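3.2 Participants and meal log

Adults from two clinics, Bromville and Haddad, 80 enrolled in all. Inclusion was loose on purpose: over 18, no current kidney stones, not on blood thinners (leafy greens and vitamin K, the usual worry). We dropped anyone already eating legumes daily. Left us with 32 in the bean group at Bromville, the rest split between the bean and usual-diet groups at Haddad. Not balanced by site. See Limitations.

The bean group was asked to add one serving of cooked beans or lentils a day, canned or dried, any kind. No recipes given out at first. Kincaid wrote a short sheet later, after too many calls asking whether refried counts (it does, if the lard is left out). Usual-diet group got the same phone calls but no food advice.

Meals were logged in Gradura, the phone diary we used in the pilot. Entries are free text plus a portion slider. The slider is crude - small, medium, large - and people disagree about what a medium bowl of soup is. Two coders, Dvorak and Pennington, read every entry and assigned fiber grams from a lookup table. Where they differed by more than 2 grams the entry went to Vass, whose call was final. Most disagreements were about chili.

3.3 Water intake

Fiber without water is a known way to make people miserable, so both groups were told to drink with each meal. We did not set a target. Fluids were logged in the same diary, in cups, with coffee and tea counted as fluid and soup not counted. In hindsight soup should of been counted, at least the thin ones. Entries with no fluids at all were treated as missing and not as zero.
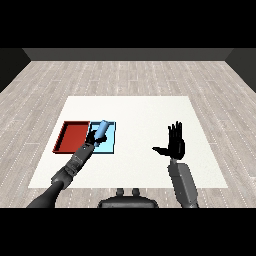 Figure 2. Simulated tabletop with light blue bottle and tray.

Compliance with the water advice was fair early on and then slid. Same pattern in both groups, so probably diary fatigue and less a real drop in drinking. People who logged breakfast fluids tended to log the rest of the day too. Those who skipped breakfast in the diary mostly skipped everything until dinner, then put in one big entry, often rounded to a whole number of cups. We kept these. Removing them changed the group means very little and would have cost us most of the evening-only loggers.

3.4 Symptoms

Bloating, gas, cramps and stool form were scored once a day on a paper card, each item from none to severe. Cards were mailed back in batches. Some batches came late, a few had coffee on them, one was filled in by a spouse (excluded). Fuchs entered the cards by hand and a second pass was done on a random sample of 200 cards. Errors were mostly shifted rows, corrected against the orginal.

Bloating rose in the bean group at the start and came back down, as others have found. Cramps did not differ between groups. Stool form moved toward the softer end of the scale in the bean group at Haddad, with less change at Bromville, where baseline fiber was already higher. No participant left the study because of symptoms. Two left because they moved.

3.5 Analysis

Mixed model, participant as random effect, site and baseline fiber as fixed effects. Fluid intake entered as a daily covariate, then again as a weekly mean - results close enough that only the daily version is shown. Symptom scores treated as ordered categories. No imputation for missing cards. Analysis plan was locked before the December diary export, with one change afterward: the planned age split was dropped, too few participants in the oldest band to say anything useful. Full coefficients are in Table 3.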